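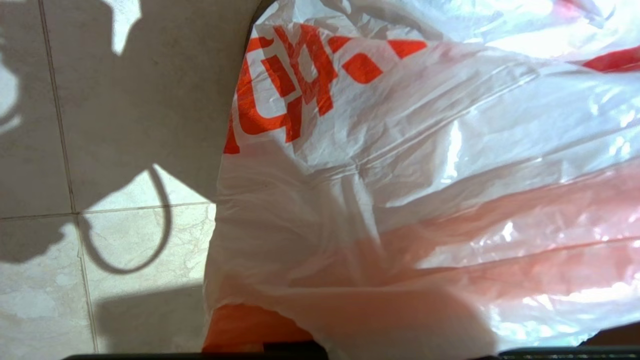

Attachment 1 - carrier bag on the tiled floor, orange lettering on the outside.

Ticket 1005
Property: Grisirano, flat 7
Category: Kitchen / waste and storage
Status: Open, waiting on parts

Reported
Tenant says carrier bags keep ending up on the kitchen floor. The bag holder inside the sink cupboard door has come away and there is nowhere else to hang anything. One person in the flat has slipped on a bag, no injury. Asks for the holder to be fixed or replaced before the end of January.

Log

First visit, morning
Holder is a Pravness door-mounted type, two screws at the top and a sticky pad at the bottom. Both screws have pulled out of the door and the holes are too wide to take them again. Pad has gone hard. Holder itself is not cracked.
Filled the holes, left to set. Asked tenant to keep the cupboard door open till evening.

Second visit
Refitted with the same screws. Held when empty. Put 3 full carriers on it and the left side dropped after a few minutes. Took it down again. Filler is fine, the door is too thin for that length of screw.

Note from tenant
Bags are back on the floor for now. The white one in the attachment is one of them. They are white plastic and the tiles are pale, so they are easy to miss with the light off. Can we have a hook on the wall in the meantime?

Reply
Yes. Stick-on hook left with the keys, rated for 2 kg. Wipe the wall with washing-up liquid first, dry it, press for a minute and leave overnight before hanging anything. Light bags only - no tins or bottles.

Third visit
Hook is up and holding. Measured the cupboard for a free-standing rack instead of the door one. Grokent do a narrow one that clears the waste pipe by some 3 cm. Ordered, delivery to the James Street office.

To do
Fit rack when it arrives
Fill and paint the old screw holes
Return the Pravness holder to stores
Check the other flats with the same cupboard doors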